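Dratton Room Supply
Guest Rooms > Room Sets > Vovden Standard Room Set

Vovden Standard Room Set
Sold as a set or by the piece. Made by Stikivard.
Page last changed Mon 20 March

The Stikivard catalog says this set "turns any room into a retreat." We sell it, and we don't know what that means. It is a bed base, a headboard wall, a nightstand and a lamp, with a few extras you can add or leave off. The parts are decent and the price is fair for a small property. We have some doubts, and they're on this page with everything else.

What comes in the set
Bed base, upholstered, dark gray
Headboard panels, gray, with tan upper strip
Nightstand, wood, white drawer front, open shelf below
Table lamp, light gray shade, brass stand, round base

What doesn't
Mattress, duvet, pillows, throw pillow
Matching gray panels for the side walls (sold separately, see below)
Sofa bed, blue-gray (separate page, separate lead time)
Framed print
Wastebasket, round, black
Light bulb

Headboard and wall panels
The panels are the reason most people look at this set, and they're also where the brochure gets carried away. Stikivard describes them as "acoustic." They are padded and they have fabric on them, so a room with a whole wall of them will sound a little softer than a room with bare paint. We have asked for a test report and have been sent the brochure again. If your guests complain about hearing the next room, spend the money on the door seals first.

As panels they're fine. The fabric hides scuffs from suitcases better than paint does, and a damaged panel can come off without disturbing the one next to it, provided your installer used the clips and didn't decide glue would be quicker. The seams are thin and dark. They look sharp when the wall is straight. Older buildings rarely have a straight wall, and a seam that wanders will be the first thing you see from the doorway. Measure at the floor, at the middle and at the top before ordering.

Side wall panels are 34 inches wide and can be trimmed on one edge only. Corners need to be planned from the corner outward. We've had orders planned from the door inward and they all ended up with a narrow strip in the worst possible spot.

The fabric is rated at 4,000 rubs in the paperwork we were given. For a wall that's enough. For seating it would be poor, so please don't order spare fabric to cover a chair with. People ask.

Nightstand
We like this one best. The frame is a warm honey color and the drawer front is white, and the shelf below is open, so housekeeping can see what a guest has left behind without opening anything. Stikivard gives 15 pounds as the limit for the shelf. That sounds low to us, and we'd guess it has been set by a careful lawyer, but we wouldn't put a safe in there to find out.

The drawer is small. It takes a notepad, a phone and a pair of glasses. The catalog says "generous storage."

White drawer fronts show fingerprints and coffee. A damp cloth takes care of most of it. If you already know your rooms get rough treatment, ask us for the plain wood front, which costs the same and takes longer to arrive.

Lamp
A plain fabric shade on a slim stand with a round foot. The switch is on the cord. We would have preferred it on the base, where a half-asleep guest might find it. Stikivard says the foot is "weighted for stability," and it does stand up well enough on a nightstand that isn't being bumped. The shade is wide for the size of the top, so with the nightstand pushed back against the wall the shade will meet the panels. Pull the lamp forward a little or order the narrower shade.

Brass parts come with a clear coating. Glass cleaner will dull it sooner or later, whatever the care leaflet says about "all common products."

Bed base
The base sits low and dark under the bedding and does its job. A duvet with a long drop will cover most of it, which makes us wonder about the surcharge for the premium base fabric. Stay with the standard one. The corners are square, so allow enough room to walk between the bed and whatever is across from it.

Carpet and color
The set was designed around beige carpet and it shows. Against a cool gray floor the tan strip above the headboard starts to look like a leftover from another job. We can supply the strip in gray on request. Stikivard's color names change from year to year, so order by fabric number and ask for a swatch. Don't match anything from a screen. 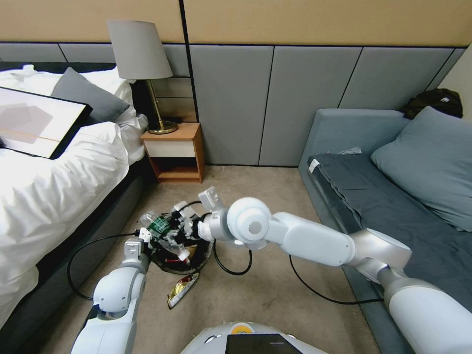

Nightstand, lamp and headboard panels in a room with beige carpet.

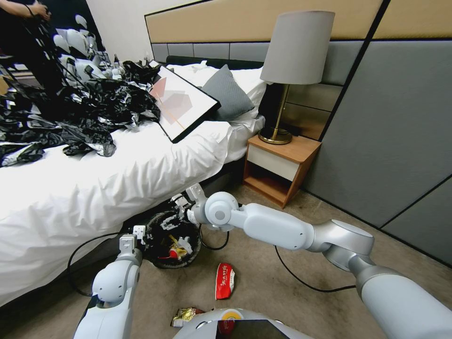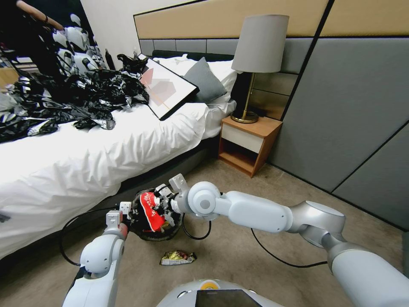 One buyer wrote back after the last version of this page to say we were too hard on the panels. Theirs had been up through two summers, the cleaners preferred them to the old wallpaper, and the only part that had given any trouble was the lamp switch. The same message said the nightstand shelf had been holding a stack of spare blankets from the first day and hadn't moved. We're glad to hear it. Two summers is a fair start for a wall panel and we'd like to hear again after five.

The buyer also asked why we list the framed print as an extra when the catalog shows it over every bed. We list it that way because it's charged that way. The print is an abstract in soft pinks and grays, it offends no one, and you can find something as good from a local painter for similar money. If you do hang it, note that it needs its own fixing into the wall above the panels. The panels themselves won't carry a frame.

Sizes and lead times
Sets ship flat apart from the lamp. Orders of up to four rooms normally come in one delivery. Larger orders are split, and Stikivard decides how, so you may get every headboard before you get a single nightstand. Ask us to hold the goods at our end if you have nowhere dry to keep them.

Orders placed now are being quoted for July. Last year's quotes slipped. Don't sell the rooms on the strength of ours.

Installation
The catalog says one person can install a room "in an afternoon." Plan for two people and a full day for the first room, and less for the ones after that. Cut the sockets into the panels before the panels go up. Dimitriou Interiors fits this range for our customers within driving distance of the warehouse and quotes by the room. We get no fee from them. You're free to use your own people, and the clip drawing is in the box with the panels.

Warranty
Stikivard covers the frame parts and the clips. Fabric is covered for faults in the weave, and in our experience every claim is first answered with the word "wear." Take pictures of each panel when you unpack it and keep the labels. Claims on marks or snags have to reach us within 15 days of delivery.

Returns
Uncut panels in their wrapping can come back. Trimmed panels can't, even if the trim was wrong by a hair. Lamps and nightstands can be returned if they haven't been in a guest room. Freight back is at your cost unless we sent the wrong thing.

Also in the Vovden range
Sofa bed
Side wall panel
Narrow lamp shade
Nightstand, plain wood front
Round wastebasket, black

Prices are given by the room on request. Tell us the number of rooms, the wall widths and the ceiling height, and whether you want the tan strip or the gray.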